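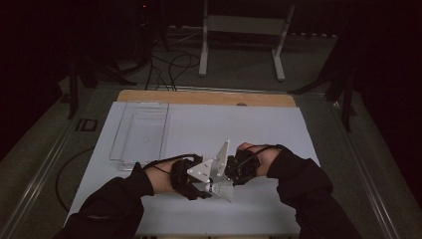 Frequently asked questions about the Wamadbridge sourdough mornings

I get a lot of the same emails before each baking morning, so I've put my answers on one page. If yours isn't covered, write to me anyway! I'm slow on baking days (sorry) but I do get to everyone.

Do I need to have baked bread before?

No. Plenty of people come who have never made anything but toast. If you've been baking for years you're welcome too, just be warned that we spend the first hour on flour and water, and you may find yourself itching to get on with it.

Where is it, exactly?

In the old dairy at the end of Mill Lane in Wamadbridge, the long building with the green door. If you're coming from Udby, don't trust your phone past the bridge. It will send you up a farm track and you'll have to back all the way down again. Stay on the main road until the church and turn left there.

What does it cost and what do I get for that?

It's 70 dollars for the morning. That covers all the flour, your coffee, lunch, one loaf to take home and a jar of my starter, whose name is Grondden. I've kept Grondden going for 12 years, through two house moves and one very bad summer when the fridge died.

Can I bring my kid?

Yes, from age 12 up, at the full price. Younger ones get bored during the resting stages, and there's a hot oven running all morning.

Which flour do you use?

Mostly Mahama strong white, with a bit of whole rye for the starter. I buy it in 25 pound bags and keep a few extra, so you can take some home at what I paid for it. Any bread flour will work in your own kitchen. You may need to hold back a splash of water the first time, as they all drink differently.

I can't eat gluten. Is there a version for me?

Not with me, I'm afraid. There's wheat flour on every surface in that room and in my hair by ten o'clock, and I wouldn't want you anywhere near it.

My starter has gray liquid on top. Is it dead?

Almost certainly not, it's just hungry! Pour the liquid off (or stir it in if you like things sour), feed it equal weights of flour and water, and leave it somewhere warm. Do that for a couple of days before you give up on it. Pink or orange streaks or fuzzy mold are another matter: throw the whole thing out and ask me for a new jar.

Why is my loaf flat?

Nine times out of ten it sat too long before baking. Everybody worries about not waiting long enough, so they wait and wait, and the dough runs out of puff. Try baking it an hour earlier next time and see. If it's flat and also gummy inside, I'd guess the starter was sleepy when you used it.

Do I need a Dutch oven at home?

It helps, but a baking sheet and a pan of hot water on the shelf below will get you a perfectly nice loaf.

What if I have to cancel?

Tell me at least 4 days ahead and I'll refund you in full. After that I can move you to another date once, but I can't give the money back.

When's the next one with space?

The spring mornings are full. I'm taking names for May now, so send me an email with how many of you are coming and whether anyone doesn't eat cheese (lunch is mostly cheese).

Page last updated March 2024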